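Packers wanted, two days a week, Grarnik back room

Hi! I'm Villads Snorradóttir and I run the packing table at Grarnik, which is a small shop that sends out tea, candles and paper goods by mail. We're growing a bit faster than I can fold, so I'm looking for 2 people to come and pack with me from now until the end of the year.

Most of the job is boxes. You take a box, you check it over (corners, window, the little tab at the front), you line it, fill it from the order slip, close it and put it on the cart. Our gift box is the one you'll see the most of, and I'm very fond of it, but it does need a gentle hand. The film in the window picks up fingerprints like you wouldn't believe, so we hold the box by the sides. If the film is torn or a wall is crushed, it goes in the recycling and you grab another one, no questions asked.

Last July we sent out 3,282 orders, and December is always busier than that, so I won't pretend it's a sleepy little job! But we keep it friendly. The radio is on, there's a proper lunch break, and whoever gets in first picks the station.

What I'd love from you:

You can stand for a few hours at a time (we have stools, but most people end up standing).
You can read an order slip and notice when the Elus candle has been swapped for the Nandham one. They look very alike.
You're fine lifting a full carton onto a cart.
You don't need any packing experience. I came from a bakery myself and I learned it in a week.

Shifts are Tuesdays and Thursdays, with 3 hours in the morning and another 3 after lunch. If you can only do mornings, write anyway and we'll see what we can work out. Pay is hourly and goes out every second week, and I'll tell you the rate when I call you, before you come in for anything. You also get the staff discount from your first shift (careful with that, I've spent far too much on notebooks).

We're in the Hallgrímsson building, room 102, through the side door by the bike racks. There's an elevator, and free parking behind the building if you're driving.

To apply, send me a few lines about yourself and which days suit you, or drop a note at the shop counter with my name on it. No resume needed. I'd like to hear from you by 9 September 2022, and I'll call everybody back, including the people I can't take this time.
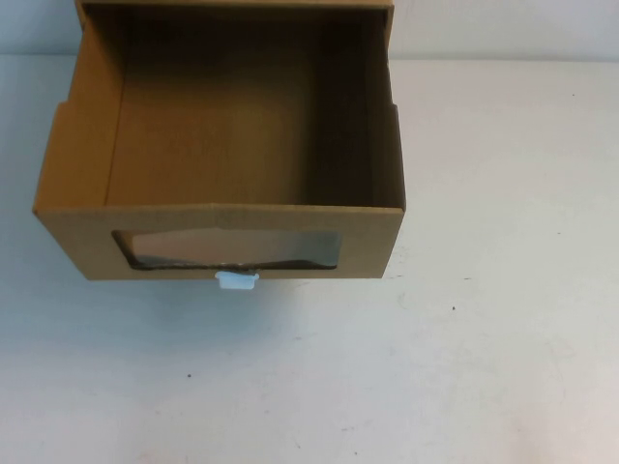 The gift box, open and ready to fill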